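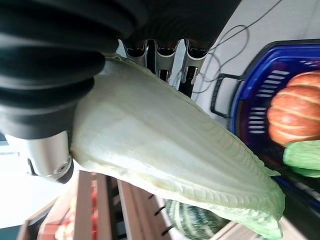
Hattar 蔬菜整理清单

README

Hattar 收录的是蔬菜装篮和分拣的图片记录,由 Trelletti 整理。内容以整颗、未切开的蔬菜为主,附品名、形态和摆放关系三类文字标注。本文件说明收录范围、命名和标注规则,使用前请先读完“已知问题”一节。

概况

版本:0.3
更新:8月
记录条数:108
品类数:10
标注语言:中文,品名另附英文对照

收录品类

叶菜类:大白菜、生菜、菠菜、卷心菜
瓜类:南瓜、条纹瓜、黄瓜
其他:茄子、胡萝卜、洋葱

大白菜一律写“大白菜”,英文栏填 napa cabbage,不写“黄芽白”“绍菜”等地方叫法。条纹瓜指表皮深绿、带浅色纵纹的瓜,单凭外皮分不清具体品种时都归入此类。南瓜只收橙色、有棱的。叶菜只露出一部分、无法判断品名的,填“绿叶菜(未定)”。

目录

records/ 每条记录一个文本文件
labels/ 标注表,制表符分隔
baskets/ 篮筐规格说明
CHANGES 修改记录

标注字段

name:品名,按上面的写法
part:可见部位,如根部、叶尖、整颗
colour:主色,可填两个,深色在前
place:篮内、篮外、篮沿、悬空
touch:与哪件物品相接,没有则留空

大白菜的颜色按部位分开填,靠根部多为浅白绿,叶尖为黄绿。叶缘起皱不算破损。南瓜的棱沟颜色深浅不一,colour 仍填“橙”。条纹瓜填“深绿,浅绿”。

place 只看当时的位置,不推测蔬菜是要放进篮子还是刚取出来。拿在篮子旁边的大白菜填“悬空”,篮里的南瓜填“篮内”。压在篮沿上的,以大半个所在的一侧为准,分不清就填“篮沿”。

篮筐

篮筐均为塑料,侧壁有长条形通风孔,带提手。标注表里只记筐身和筐沿的颜色,蓝色筐身配深蓝筐沿写作“蓝/深蓝”。孔的数目不记。

已知问题

有 33 条记录的 touch 字段为空,其中一部分是漏填,还没有逐条核对。
早期记录把卷心菜和大白菜都写成“白菜”,大部分已改,records/ 里可能还有残留。
生菜与未定绿叶菜的界线不统一,做分类统计时建议合并。
重量没有称过,请勿按外形估算后写入标注表。

用法

标注表第一行为字段名,编码 UTF-8。按品名筛选时请用全名匹配,否则“南瓜”和“黄瓜”会因为都含“瓜”字一起被选出来。Grosik 表格工具 0.3 以前的版本读取时会丢掉末尾的空字段,touch 留空的行要另外检查。

修改与反馈

改动请写进 CHANGES,注明记录编号、原值和新值。新增品类先在 labels/ 里加一行对照,再提交记录。每次提交不超过 100 条,周一统一合并。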